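Mar 14, 2018

# Let the Mantle Change Hands

Vumus has been running for 90 issues now, and for the last 20 of them a different woman has been wearing the armor. A lot of longtime readers still call her the replacement. I think she is the better character, and I think the book was right to make the switch and right not to undo it.

The usual complaint is that a new person in an old costume is a shortcut. The name is already known, the powers are already explained, and the writer gets a ready-made audience. That does happen. Likeo went through four wearers in two years and I couldn't tell you what the third one wanted out of life. She had the gloves, she had the freezing touch, and she was gone by October.

Vumus took its time. The first wearer died in issue 70, and the armor sat in a locker for most of a story arc before anyone put it on. When the second one did, it didn't fit. The plates had been shaped to someone shorter, and for several issues she fought with her elbows half locked. Small things like that tell me a writer has thought about what passing on a power would be like.

The other thing the book got right is that the powers came over and the skill did not. The original could throw a shield across a whole street. Her successor has the same armor and can barely cover a doorway. I have seen people on message boards work out charts to show this is an error. I read it as practice. The first woman had worn the thing since she was a teenager.

Compare the Palacios books, which I otherwise like. When the title passed there, the new holder was as strong as the old one by the end of her first fight. There was a speech, the villain was surprised, and the matter was closed. I was entertained, but I had no reason to buy the next issue.

I also don't want the dead one back. Every publisher does this sooner or later. Sales dip, an anniversary comes up, and a portal opens. Zornance did it in issue 55 and the series never settled on a lead again. Both women were in the book, both had the same name, and the dialogue had to keep finding ways around that. One of them should have been left alone.
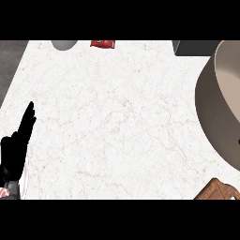
Costume design matters more in these handovers than most reviews admit. A successor has to look like she belongs to the name without looking like a copy, and the hands are a good place to start, as they do most of the acting when the face is covered. A black hand with its fingers stretched up to a jagged outline reads at once against white marble, even with no face or body to go with it. Vumus gave its second wearer a sharper gauntlet than the first had, and I can pick her out in a crowded panel from that alone.

I would like the next year of the book to stop comparing the two. The flashbacks have been useful, but we have had enough of them. Give her an enemy who never met the first one and a problem the first one never had. The letters page will complain, as it did when the armor went into the locker.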